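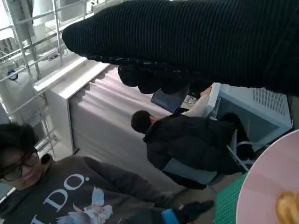 Setting up a little bread table in a shared room

If you have a small table, a bowl and a couple of bakery rolls, you have everything you need for a snack corner that people will wander over to all afternoon! I've been doing this at Heywood since January and I still get a daft amount of pleasure out of it. It takes five minutes, and you can do it in a room where everyone is busy with laptops.

What you need

A small table
A cutting mat (the green gridded sort from a craft shop is fine as a base)
One wide, deep bowl
Two kinds of bread — one round, one long
A clean cloth and some baking paper

Step 1. Pick your spot

Go for somewhere people can reach from more than one side, and keep it well away from chargers and cables. Ours measures 68 cm along the front, and I wouldn't go much bigger or it starts collecting post and coats.

Step 2. Lay the mat

Wipe the table, then put the mat down and square it up with the front edge. I love a printed grid for this, you can line everything up by eye and it looks so cheerful! Keep one mat just for the table, though. If yours has been used for crafts, put baking paper under any bread you mean to eat.

Step 3. Put the bowl down first

The bowl is the biggest thing, so it decides where the rest goes. Set it right of the middle and leave the left side free for the bread. A pale pink one looks gorgeous against green.

Step 4. Add the bread

Round bun towards the back, long roll nearer the front. Leave a good gap between them so a hand can get in without knocking anything. Try to choose two different tops, say a crisscross and some diagonal ridges — it makes even two rolls look like a proper spread.

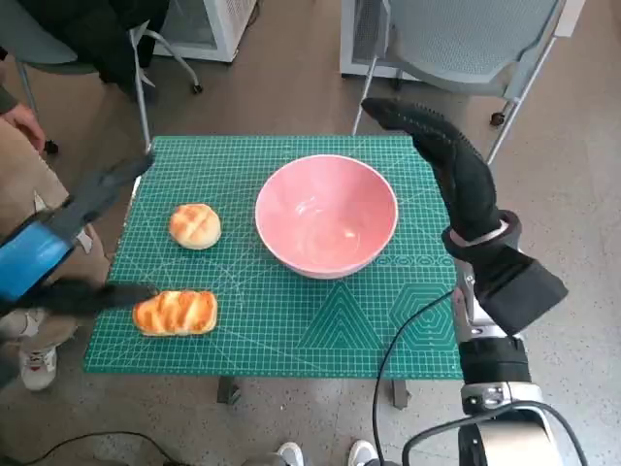

Bun at the back, long roll in front, bowl to the right.

Step 5. Move things into the bowl

When you're ready to serve, line the bowl with baking paper and pop the bread in, long roll first and the bun leaning against it. Cover with the cloth if lunch is a way off.

Clearing up

Shake the crumbs off the mat, wipe it with lukewarm soapy water and dry it flat. Never leave it on a radiator, it will curl! Next time I want to try seeded rolls and a second bowl for butter.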